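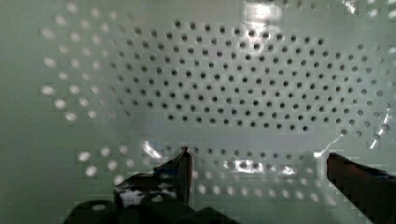 **Filed under: Food and weight**

# Five months of eating a bit less

I started in March at a weight I didn't like and a belt on its last hole. Since then I've lost 5 kilos. I had hoped for more by now, but my trousers fit and my knees have stopped complaining on the hill up from Filtisby station, so I'll take it.

I tried an app first, one called Skarkus. It wanted every biscuit logged and sent me a message at 9 pm if I hadn't put my dinner in. I lasted two weeks. After that I went back to a notebook on the kitchen worktop, where I write down breakfast and lunch and leave the evening alone.

The main change was lunch. I used to buy a sandwich, crisps and a fizzy drink near work, and when I added it up from the packets it came to 780 calories. Now I take something from home and aim for 600. Mostly it's lentils or rice with whatever vegetables need using up, and a boiled egg. I rinse the lentils twice and cook them plain, then add lemon and salt in the morning. Dressing them the night before makes them go grey.

I also cut out the second slice of toast. I missed it for a week or so and then forgot about it - the afternoon biscuit has been much harder to shift.

For exercise I walk. There's a path from the back of the Otine estate down to the river, and I do it most evenings before dinner. I joined the Fikre gym in April and went four times. The staff were fine and the place was clean, but I don't like being indoors after a day at a desk. I've cancelled it.

I weigh myself once a week, before breakfast. Doing it daily made me cross, as it can go up a kilo overnight for no reason I can see.

Someone at work asked if I had a target. I'd like to get to 67 kilos, though I haven't set a date for it. Next job is sorting out weekends. Two takeaways and a pub lunch undo most of what I manage the rest of the time, and I'm not ready to give up the pub lunch.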